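Visita a la fábrica de azulejos Hirura, febrero

Llegamos a las 11 y nos recibió Nathalie Dijkstra, encargada de la planta. El grupo era pequeño y la visita duró algo menos de lo anunciado. Primero pasamos por el almacén de arcillas, donde se mezclan tres tipos según el pedido. La mezcla para suelos lleva más arena y se prensa dos veces.

El horno grande trabaja día y noche. Según Dijkstra, salen 4000 piezas por turno cuando no hay cambios de color. El turno anterior había cerrado con 3781, por una parada para limpiar los rodillos.

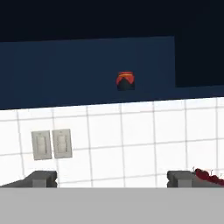
Después del horno viene la clasificación. Quyên Trịnh separa a mano las piezas con diferencias de tono y las guarda en cajas marcadas como segunda calidad, que se venden en la tienda de la entrada. Compré una caja de azul mate para el baño.

En la sala de esmaltes no dejan entrar con bolso ni abrigo. Conviene llevar calzado cerrado, porque el suelo del patio tiene mucha grava. La entrada es gratuita, pero hay que reservar por teléfono. El autobús de vuelta a Skidby sale a las 3 y la parada está junto a la verja.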